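Speaker notes: What the plant-eaters left behind
Public lecture series, Orholm Museum of Natural History
Speaker: Kwabena Owusu, Department of Palaeontology
To be read with the slide set. Timings are in the margin of the printed copy.

Opening

Welcome the audience on behalf of the museum and thank Hyun-seo Lim for preparing the specimens on the side table. Remind visitors that the cast may be handled and that the two original teeth may not.

State the subject plainly. The talk concerns the diet of the large hadrosaurs, the so-called duck-billed dinosaurs, and the evidence for it from the Nurmi quarry. It does not cover the meat-eaters from the same beds. Questions on those should be held for the July lecture.

Slides 1 to 4: the quarry

The museum has worked at Nurmi for four seasons. The collection now stands at 3,536 catalogued pieces, of which 78 are jaw fragments with teeth still in place. Most of the remainder is rib, vertebra and broken limb bone. Explain that a jaw with its teeth is worth far more to this study than a complete leg.

Point out the grey mudstone on the map. The animals were buried on a river plain, and leaves and seeds are preserved in the same layer. Pause here for the site map to be seen from the back rows.

Slides 5 to 9: teeth

Hadrosaur teeth were packed tightly into what is called a dental battery. Worn teeth were replaced from beneath throughout life. Pass round the cast at this stage and continue speaking while it travels.

Describe the scratches. Under the microscope, long fine scratches suggest a jaw sliding across tough food, while small pits are often linked with harder items such as seeds. The Nurmi jaws show both. Do not say that this proves a mixed diet. The wording agreed with the department is "consistent with a mixed diet", and it should be kept.

Slides 10 to 12: plants then and now

Visitors often ask whether dinosaurs ate fruit and vegetables. The crops we know today are the work of farmers over thousands of years and did not exist in the Cretaceous. Flowering plants did, however, and some bore small fruits. Conifers and ferns were also common, and conifer wood has been found in fossil dung attributed to hadrosaurs.

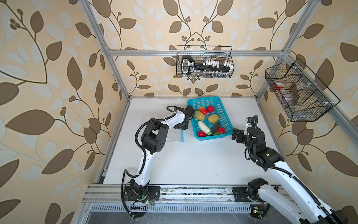 Tomatoes, potatoes and other model produce in a mesh basket.

Move on to the leaf fossils from Custaveo, which are of similar age to the quarry. Note the smooth edges on the larger leaves — these are usually taken as a sign of a warm climate. Allow a moment for the scale bar.

Slides 13 to 15: open questions

Set out what is not yet known. Young animals are poorly represented at Nurmi, and it cannot be said whether they fed on the same plants as the adults. Stomach contents are very rare anywhere and none have been found here. The Prornness beds to the north may hold younger animals, and a survey is planned.

Acknowledge the landowners at both sites.

Close

Invite questions and repeat each one for the hearing loop. Copies of the reading list are at the front desk. The cast should be returned to Hyun-seo Lim before the audience leaves the hall.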